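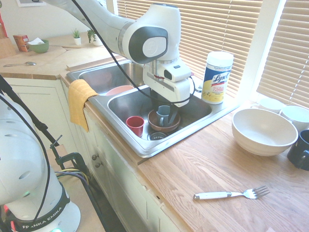
Ticket: Demonstration station 2, sink task
Site: Latbridge building, ground floor
Opened by: Noemi Whitlock, Visitor Programs
Assigned to: Skarphéðinn Kjærgaard, Robotics Support
Priority: High (open day, July 26, 2025)
Status: Resolved, one item outstanding

Print this ticket | E-mail this ticket

Reported problem

During the morning rehearsal for the open day, the Franka arm at the sink stopped twice while lowering its gripper into the front basin. Both stops occurred above the brown bowl, with the small gray-blue mug standing inside it. The first visitor group was due at 10:30, and the station host requested either a repair or a replacement activity.

Log

08:50 Ticket received. Host instructed to leave the arm stopped and keep the dishes where they were.

09:05 Event record reviewed. Both stops were logged as contact force above the limit. No fault was recorded in the joints or the gripper.

09:20 Bowl position compared with the saved layout. The bowl had been set closer to the divider than the program expects, and a finger was meeting the rim on the way down.

09:35 Bowl moved back to its saved position. Approach height raised and descent speed reduced. The force limit was not changed.

09:50 Test run at reduced speed completed without a stop. A second run at demonstration speed also completed.

10:10 Station released to the host. The Murnham school group was received on schedule.

14:40 Host reported one further stop, after a visitor had rearranged the dishes. Layout restored and the arm restarted by the host. No support visit required.

Resolution

The stops were caused by dish placement. The force limit operated as intended. Hosts are to check the layout before each group and are to use the stop button before reaching into the sink.

Outstanding

A printed layout card for station 2 has been requested from Visitor Programs. The ticket will remain linked to the December open day file until the card is supplied.

This site uses cookies to keep you signed in. Accept | Settings

Contact Robotics Support | © 2025 Yazzie Institute | Back to top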